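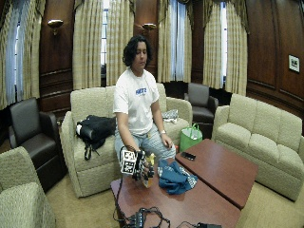 **Thread: Clearing the table before glove sessions, house rule or overkill?**

**vilja_l** wrote:

I'm rewriting our good practice sheet for glove-based demonstration recording and would like input before it goes to the rest of the Zelholm group. The current version is two pages and most of it deals with calibration. The part on the work area is one line: "Keep the workspace tidy." People read that in very different ways.

Draft wording so far:

1. Only the task objects and the glove hardware go on the task table.
2. Personal items (phones, bags, clothing) go on another surface or on the floor outside the reach area.
3. Cables run along a table edge and are secured where they leave the glove.
4. The marker panel stays uncovered and faces the camera at the start of every take.
5. Watches and bracelets come off the gloved arm. The other arm is up to the wearer.
6. The wearer can say stop at any time and the take is dropped without discussion.

What would you change?

Vilja Leinonen

---

**cpenry** wrote:

Rule 2 is too strict if you record in homes, lounges or hotels. We do a lot of that and the clutter is the point. A policy trained on bare tables falls over the first time it meets a phone and a set of keys. I'd say personal items may stay where they are if they don't move during the take and don't touch a cable.

Rule 3 I agree with. Of the takes we threw out in May, 85 had a cable problem. Most of those were a loop sliding under the object.

---

**gallagher_a** wrote:

I disagree with Cadi on the phone. A phone lights up, buzzes and shows messages, and then someone in review has to decide whether the screen can be read. Put it away. Bags on a sofa are fine by me.

Also, rule 3 should cover the hub end. We tape the glove lead and then leave loops of spare cable lying next to the hub, right where the wearer's other hand wants to go. Coil it and tie it, or put the hub on a different surface.

---

**cpenry** wrote:

> Put it away.

Face down would cover it. But I won't fight over phones. My objection is to clearing everything. If the second table has somebody's stuff on it, leave it.

---

**iman_e** wrote:

Rule 4 needs more detail. "Faces the camera at the start" lets people begin correctly and then turn the wrist for the next two minutes. Our rule at Tendari is that at least one square pattern on the panel must be readable through the whole reach, and if the tracker loses both the operator marks the take. We don't delete it. We mark it and someone looks later.

Two other things I'd add:

- Seat height. If the wearer is on a low, soft sofa they lean forward from the hips and the shoulder angle changes as they get tired. Write down the seat type in the session notes. Don't ban sofas.
- Breaks. We stop after 6 takes in a row, hand out of the glove.

---

**gallagher_a** wrote:

6 seems low. How long is a take for you?

---

**iman_e** wrote:

Up to two minutes, with cloth folding at the long end. For single pick and place we go longer between breaks. The number should depend on the task, so maybe the sheet should give a time limit instead.

---

**latifa_r** wrote:

I'm on the review side, so here is what helps me.

Please have a rule about logos and text on clothing. Small lettering on a shirt is usually too blurred to matter, but we still have to check each one. We keep plain overshirts in the kit and offer one. Nobody has to wear it. The notes just say yes or no.

Please have one about pictures and windows too. A framed picture on a wall can show a family. A gap in the curtains can show a street. In a rented room it's often harmless, and in a private home it may not be. The person who books the room should look from the camera position before anyone puts the glove on.

And on cloth items: lay them out the same way at the start of each take, or write "crumpled start" in the notes. A crumpled start is good data. A start that nobody recorded is a headache when I have to sort them. Session 3434 took me most of a day for that reason alone.

---

**cpenry** wrote:

Is a written start state really needed if the video shows it?

---

**latifa_r** wrote:

Yes. I can see that a cloth is bunched up. I can't see whether it was meant to be.

---

**vilja_l** wrote:

Thanks, all. Revised version, dated 3 September 2025:

1. The task table holds the task objects, the glove hardware and nothing else.
2. Items on other surfaces may stay if they are outside the reach area and are not moved during a take. Phones are silenced and face down, or put away.
3. The glove lead runs along a table edge. Spare cable at the hub is coiled and tied.
4. At least one marker pattern stays readable during the whole reach. If tracking is lost, mark the take and keep it.
5. Watches and bracelets come off the gloved arm.
6. The wearer can stop at any time and the take is dropped.
7. Session notes record seat type, start state of soft items, and whether an overshirt was offered and worn.
8. Whoever books the room checks pictures, windows and mirrors from the camera position.
9. Breaks: still open.

For 9 I'd like a time in minutes with the glove on, including the pauses between takes. Alaric, do you have your numbers from the El Idrissi sessions?

---

**gallagher_a** wrote:

I have them, but they only count the takes and not the pauses. I'll go back through the operator logs and post what I find. Rule 1 still rules out a glass of water on the task table, right? If so, please say it outright. People ask every time.

---

**vilja_l** wrote:

Right, no drinks on the task table. Added to rule 1.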